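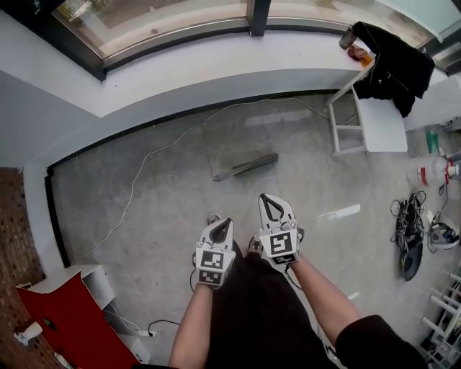

Two hand-held grippers with printed markers, seen from above.

Asking at the Counter: Language Help in Hitdale's Public Offices

Student project report, spring semester
March 14, 2018

This site uses cookies to remember your settings and to help us understand how our pages are used. By continuing to browse you agree to our use of cookies. Accept / Manage preferences

Introduction

When our group first sat down to choose a topic, we had a long list of things we wanted to write about, and most of them were far too big for one school year. We talked about visas, about family separation, about refugee resettlement, and we kept getting stuck in the same place, which was that none of us could see how a handful of students would find out anything new. Then one of us mentioned going with her grandmother to the Hitdale municipal office to ask about a water bill. She had ended up interpreting for almost an hour, including a part about liens that she did not understand herself in either language. Several of the rest of us had a story very much like it, and that was more or less how the topic picked us.

Our question became a simple one. If you live in Hitdale and you don't feel comfortable doing official business in English, what help can you get at the public counter, and do the people who need that help know they can ask for it?

We should say early on that Hitdale does have a written policy. It is four pages long and can be found on the town website if you know the word "accessibility" and are willing to click through to the bottom of the clerk's page. It says that a resident may request an interpreter at no cost for "essential services," and that staff should offer a telephone interpreter when one is not present in person. The telephone service is run through a contractor called Clirnex. We read the policy in class and thought it was pretty good! Our interest was in what happens between the policy and the person standing in line.

Background

Those of us who grew up in the Sulau neighborhood, on the east side of the rail line, remember when the grocery store was the main place where new families traded information. If you wanted to know how to sign a child up for school or contest a parking ticket, you asked at the register. That still goes on, and we ran into it again and again in our conversations, but the families have changed. Our parents' neighbors mostly spoke Spanish or Portuguese. Now you also hear Haitian Creole, Arabic, Dari and a couple of Mayan languages, and a person who speaks K'iche' at home may be handed a form in Spanish and expected to be happy with it.

Federal law comes into this too, and we spent more of the fall on it than we probably should have. Title VI of the Civil Rights Act of 1964 bars discrimination on the basis of race, color or national origin in programs that receive federal money, and an executive order from 2000 pushed agencies to spell out what that means for people with limited English. We are not lawyers and our teacher asked us, kindly but firmly, to cut the legal section down from nine pages. So we will only say that the idea of language access is an old one, and that a town our size is expected to think about it.

How we did the work

We began in September with a paper survey. We wrote it in English first and then had it translated by relatives, neighbors and one very patient language teacher, and after that we asked different people to translate it back so we could see what had gone wrong. Quite a lot had. Our question "Have you ever been turned away?" came back from one language as "Have you ever been deported?", and you can imagine how people might have felt about being asked that by a teenager with a clipboard. We rewrote it as "Did you ever leave the office without finishing what you came to do?" and we think it is a better question in English as well.

We printed 1000 flyers about the survey and left them at laundromats, two churches, the mosque, the adult school, the clinic and the Mancuso Branch Library, where the staff let us have a table near the door. The flyers did much less good than the table did. Most of our completed surveys came from people who stopped because they saw us sitting there, or because their kids knew one of us from school.

By the end of the survey period we had 193 completed forms from adults who said they preferred a language other than English for official business. We did not collect names, addresses, phone numbers or anything about immigration status, and we said so out loud each time as well as in writing. A few people asked to see us put the form in the box, and we were glad to do it.

We also sat in the public waiting areas of the clerk's office and the housing office on 6 afternoons and took notes on what signs were posted and what was offered at the counter. We didn't write down anything about anyone's case. Finally, we spoke with two front desk employees who agreed to talk to us as long as we didn't identify them, and both were generous with their time.

What we found

Of the 193 people who filled out the survey, 53 said they knew that the town would provide an interpreter for free. We had guessed the figure would be low, but it still made for a quiet few minutes when we finished the tally. Several people who checked "no" wrote in the margin that they had always assumed there was a fee. One man wrote that he had been paying a cousin's friend to come with him, and that he intended to have a talk with that friend.

The most common helper was a family member, and very often the family member was a child. People had strong feelings about this. Some parents were proud of how well their kids handled it, and a few said they trusted their own daughter over a stranger on a phone. Others told us they had kept things back, especially about money or health, so that a son or daughter would not have to hear it. One mother wrote on the back of the form that her boy was ten when he had to tell her they had lost their place on the housing list. We have read that sentence many times this year.

The waiting rooms taught us something different. The clerk's office had a language card on the counter, the kind where you point to the line you can read. It was behind the hand sanitizer and a stack of dog license forms, and during our visits we didn't see anyone point to it. In the housing office the sign about interpreters was posted in English only. We mentioned this to one of the employees, who looked at it for a while and said she must have walked past it every day since she was hired.

Both employees told us they liked the Clirnex phone line when they could get it to work. Spanish interpreters usually came on quickly. For other languages there could be a long hold, with a line of people growing behind the customer, and it was tempting to get by with gestures and a bit of somebody's high school French. Neither of them had been trained on the system. One had learned the access code from a sticky note left by the person who had the desk before her.

Problems with our project

We want to be fair about the limits of all this. People who stopped at our table were already at the library or the clinic, and they were willing to talk to students, so we surely missed those who are most cut off. We had no one who could read Dari with confidence, and we received few forms in that language. We only watched in the afternoon, since we have school, and the employees told us mornings are busier. We also never managed an interview with the town manager's office, though we did exchange some friendly emails about it.

There was also a disagreement in the group that we decided to leave in. Some of us wanted to publish the results with a petition attached. The others felt we had told people this was a class project, and that it wouldn't be right to turn their answers into something they hadn't signed up for. We argued over that for most of a week. In the end we kept the survey separate and agreed that any petition would be started fresh, by whoever wanted to start it, with its own sheet of paper.

Recommendations

Put the language card where a person walking in will see it, and post the sign about free interpreters in the languages Hitdale residents read. The town already owns both of these things, or most of them.

Give every front desk employee a short training on the phone line, with a practice call. The two people we spoke with both said they would welcome it.

Ask the resident what language they prefer and write it down once, so the next visit starts from there. This should include Indigenous languages, and staff should not assume that a person from Guatemala speaks Spanish comfortably.

Make it clear to staff that children should not be asked to interpret about housing, debt or health unless there is an emergency. We know this one is harder. Families will want to decide for themselves, and we don't want anybody's mother scolded at a counter for bringing her son along.

Move the policy to the front page of the town website and translate it.

Next steps

We have been given a few minutes in the public comment portion of the spring town meeting, and two of us are going to speak, one in English and one in Portuguese, with copies of our tables for anyone who wants them. The Mancuso Branch has offered to keep a binder of this report at the reference desk along with the blank surveys in all the languages we managed. Next year's class is welcome to use them, and we would especially love for someone to redo the Dari version. Please check the third question on it before you print.

Thank you to everyone in Sulau and across Hitdale who stopped at our table, and to the families who fed us, which happened more than once.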